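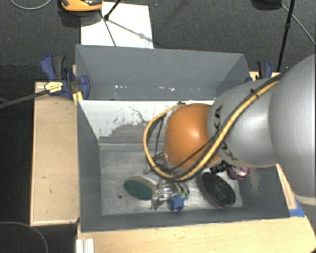
Gray bin, assorted stuff, blue star near the front wall.

November, 4:40 pm, bench notes

Okay, the bin. I've been promising to write something down about the gray bin for ages and Ross Carnegie has now asked me twice, so I'm doing it while the kettle's on.

What we've got in there at the moment is a nice awkward mix, and I'm pretty pleased with it! The blue star is my favorite because the points are rounded and it has a really clear outline against the gray floor. Then the oval brushy thing with the dark green face and cream rim, the black oval one with the meshy texture, the black ridged piece, and the pink-purple and white one that's tucked up by the right wall. I keep wanting to call the green one "the brush" and Ross keeps wanting to call it "the pad," and our item sheet has it under both names, which is how we ended up with two rows for one thing. I've merged them. It's "green oval" from now on, and the black one is "black oval," and if anybody has a better idea they can come and edit the sheet themselves.

The floor of the bin is getting pretty scuffed. I don't mind the scuffs, but there's a small dark round spot over on the left side, below the green oval, and I'd like to know if it's a mark or something stuck down. Tried to remember if it was in my sketch from the summer and I can't find the sketch. (Check the back of the Plorkwood folder, I was using that for scrap for a while.) There's also a row of little white chips and marks along the bottom of the back panel. The walls want repainting at some point. I have the leftover can from Korkeo on the shelf by the sink, but it looked a shade lighter than slate when I opened it, so I'd want to try a patch on a bit of scrap first. Low down on a side wall would do for a second patch if the scrap looks all right.

Things I want to change in the mix:

The black oval and the black ridged piece are too alike in color. Fine when they're apart, annoying when they end up side by side. I'd swap the ridged one for something yellow or orange out of the Ichikawa box. There's a box of odds and ends there that we paid 232 for, shipping included, and we've hardly opened it.

More flat things. Everything we own seems to be chunky. Cards, a thin sponge, a folded cloth, that sort of thing.

Something that rolls. I know, I know - last time I put a ball in it lived in the corner for a whole afternoon. But that's sort of the point of having corners.

The item sheet is up to 789 rows after the merge. Ross would like to hit 2,000 before we write anything up and I think that's ambitious given the size of our shelves, but he's offered to sort the Flatberg crates and I'm not going to argue with a man who wants to sort crates. They've been under the stairs with my bike leaning on them. I'll move the bike.

Oh, and for whoever restocks next: please don't line things up neatly! I came in after lunch the other day and somebody had put a whole set down in a row like a shop window, very handsome, completely useless to me. Tip them in from a tub and leave them how they land. If something ends up against a wall, leave it. If something is half on top of something else, even better. The tubs are on the left under the long bench, lids are wherever you left the lids.

Still to do: wipe the bin floor (damp cloth, no solvent, I'm worried about the paint), look at the dark spot properly with a flashlight, new labels for the tubs, ask Ross where the good scissors went.

5:15 - found the summer sketch. It wasn't in the Plorkwood folder, it was under the kettle. No spot on it, but I didn't draw the left side very carefully, so that settles nothing. Will look tomorrow.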